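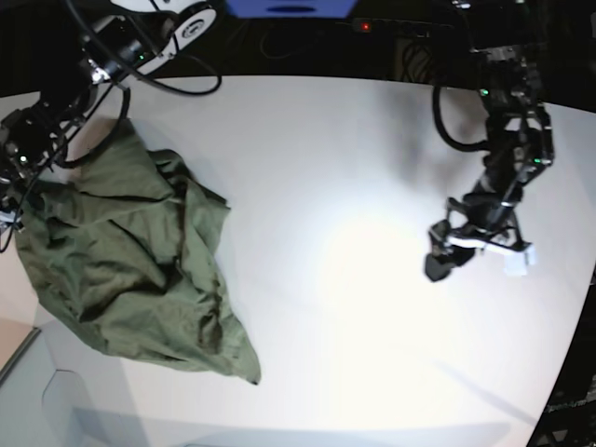 Recording Shirt-Flattening Demonstrations: Instructions for Student Teams

These instructions apply to all teams in the Mudgway Robotics Course using the two-arm station. Each team must submit 55 accepted demonstrations before moving on to the folding unit.

Before you begin

Sign the station log and confirm that both arms respond to the controls. Clear the tabletop of tools and notes. Place the shirt on the table in a heap - do not arrange it neatly, and vary its position between attempts.

Recording a demonstration

1. Open both grippers and start the recording.

2. Find a free corner or edge of the fabric and close one gripper on it. Keep the other arm clear of the cloth until it is needed.

3. Pull slowly toward the nearest edge of the table. Stop when the fabric is taut.

4. Release, choose the next corner, and repeat until the body and sleeves lie open.
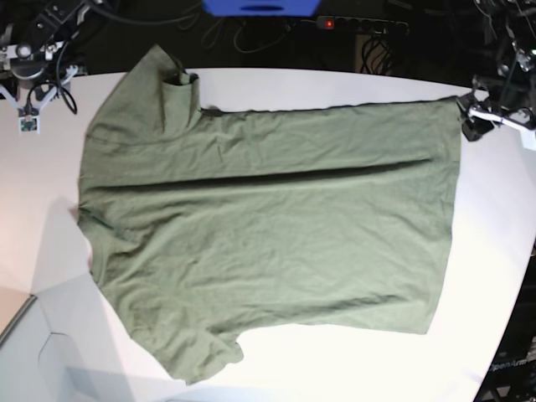

Left gripper holding the shirt at the corner of the hem.

5. Return both arms to their starting positions and stop the recording. Attempts longer than 300 seconds are not accepted.

Small wrinkles are permitted. A folded sleeve is not.

Submitting your work

Name each file with your team name and attempt number, then copy it to the Jondalico folder. Keir Urquhart reviews submissions and returns comments by email. Requests for extra station time should be sent to Beathag Cowie - sessions are extended by 15 minutes at most.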